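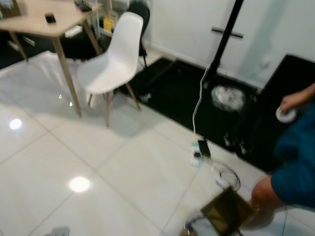

Mending and Alterations > Outerwear > Zippers

Thread: Quoted $75 to replace a coat zipper. Coat cost less than that.

pocketlint222
Posts: 53
I have a Sikwood parka, the long one, seven winters old. The main zipper now opens from the bottom while I'm walking, so by the time I reach the bus stop I'm wearing a cape. I took it to McKinnon on the corner and they said $75 and come back in November. I paid less than that for the coat, on clearance, in a color the tag called "moss" and everybody else calls "pond."
Is that a normal price? Is this something a person with a seam ripper and no real skills can do at home?

basting_case
Normal. A parka zipper is sewn between the shell and the facing, usually with a storm flap on top of that, and somebody has to take all of it apart and put it back so you can't tell. I'd have charged you more and sighed while doing it.

hem_and_haw
Before anyone takes anything apart: does it come open BEHIND the slider? Teeth close, slider goes up, teeth wander off again below it? That's a worn slider. The zipper is fine. You need a new slider and a pair of end nippers, and you'll be done before your coffee's cold.

pocketlint222
Yes, exactly that. All the teeth are there. I looked at every one under a lamp like a dentist.

hem_and_haw
Then it's the slider. Look on the back of it, there's usually a number. A 5 or a 10 on most coats. Buy the same number in the same type (molded plastic, coil or metal) because a number 5 coil slider does nothing at all for number 5 molded teeth except make you say things.

oldbobbin
Or squeeze the slider with pliers and spend zero dollars. Did it on my work jacket, still going.

basting_case
Please don't tell people this. It works for a month and then the slider cracks on the coldest morning of the year with you inside the coat.

oldbobbin
Mine has gone four years.

basting_case
Then you have a blessed jacket and should leave it to a museum.

oldbobbin
Gentle squeeze, one side, then the other. You people act like I said to use a hammer. 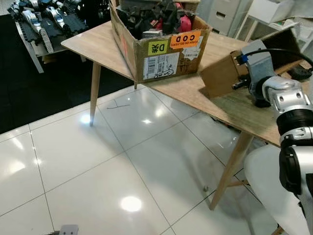

Flolorside Mending Club, Outerwear Bench
Posted by threadcount_ny for the bench:
Splitting the difference, as a person who has now watched this argument break out every September. Squeeze if the slider is metal and you were going to replace it anyway. You lose nothing. Don't squeeze painted pot metal, which is what most cheap parkas have, since it goes straight from "loose" to "two pieces."
For the swap itself, take the top stop off with the nippers, run the old slider up and off, run the new one on, crimp on a new stop. On a two-way zipper you have 2 sliders, and they go on bottom to bottom, so draw yourself a little picture before you remove anything. I didn't draw the picture once. I'd rather not go into it.

pocketlint222
It IS a two-way. Of course it is. Does that mean replacing both?

threadcount_ny
The lower one is probably your trouble if it's opening from the hem. But they wore out on the same bus stop walks, so I'd do both. They come in packs anyway.

stitchwitchery
Has anyone used the Goson clamp-on sliders? No nippers, you just open the little lever and snap it over the teeth. I keep one in my bag for travel.

hem_and_haw
For a suitcase, sure. For a coat it's bulky and it freezes to your scarf.

stitchwitchery
It has never frozen to my scarf — possibly I have a warmer scarf.

basting_case
Going back to the original question, because I feel bad for McKinnon here. $75 for a full replacement is fair. Where I'd push back is that they should have looked at the slider first. Ask them what they charge for just that. Lots of shops do it for the price of a sandwich and don't put it on the sign.

pocketlint222
I went back and asked. They do sliders. The same man who quoted me looked at it for a second and said "oh, it's just the slider," as though I were the one who had brought up replacing anything.
He didn't have the size in moss, though. I can have black.

oldbobbin
Squeeze it.

hem_and_haw
Take the black. Pond goes with everything.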